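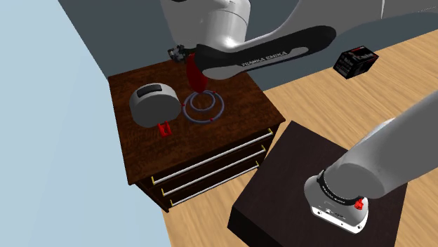
Thursday, late, second pot of tea

I promised myself I'd write something down every evening this month, and then of course I skipped three in a row, so tonight gets the long version. All day in the simulator again, with the Franka over the nightstand and the dark red piece in the gripper, pointing straight down at the rings. I do like that room. The blue-grey walls are so calm, and I've looked at them for so many hours now that I could probably find my way around in there with the lights off.

The point of the week is to settle the controller business. Amerley swears by the Nidix one, which is soft and forgiving and takes its own sweet time, and Jasper wants Ikero, which is quick and a bit bossy. I gave each of them 296 runs with the same gripper and the same starting poses. Nidix dropped the piece 11 times. Ikero dropped it 30 times, nearly all of them on the way down, in that last little stretch above the tabletop where it hurries. I felt bad for Jasper — he had been so cheerful about it at lunch — but he took it well and asked for the logs, and by four o'clock he had found a damping value left over from the Orkcombe setup. So it may not have been a fair fight at all, and I'll have to run his half again tomorrow.

Dénes wrote to ask whether the wider fingertips would change anything. I think they might! I'd like to try them before we touch another gain, but they hide the tip of the piece from the wrist camera, and I haven't worked out what to do about that.

Left the rerun going when I came home. It was at 66 when I last checked, and I am not going to check again before bed.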